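Robots in Service Work, Unit 7: Reading a Vendor Claim
Handout, 9/20/22
Instructor: Eirlys Harries

Last time we looked at what a spec sheet leaves out. Today's case is the Drilent kitchen package from Vundosov, a two-armed robot sold with a training simulator and a set of ready-made tasks. The brochure says buyers can "start on day one." Bring that phrase to discussion and ask what it commits the company to. My answer is very little.

The package lists 16 tasks, nearly all of them pick-and-place on a counter. The headline figure is 459 successful runs. Read the footnote: every run was in simulation. The number of failed runs is not given, so we can't work out a rate, and a count of successes without a rate tells a buyer next to nothing.
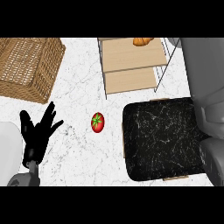 Fig. 1. Simulated counter task, overhead view. The tomato lies in the open, between the left hand and the dark box.

Look at how much room the hand has around that tomato. A real counter at lunch is seldom so generous -- and a tomato bruises, rolls and gets slippery. Does the simulator model any of that? The manual has one paragraph on contact and it doesn't mention soft objects. Shiny skin on a rendered tomato is a matter of graphics and says nothing about grip.

Elis Wogan's review (in your reader, pp. 7-18) is kinder than I am. He argues that a cheap simulator lets a small kitchen find out early that a task won't suit it. Fair enough, if the simulator fails where the real arm would fail. Vundosov has promised hardware results in December. Until then I'd treat the package as software with a robot attached to the invoice.

For next class: pick one task from the list and write down what you would need to see, on real hardware, before paying for it. One page. Say how many trials, and who gets to set up the counter.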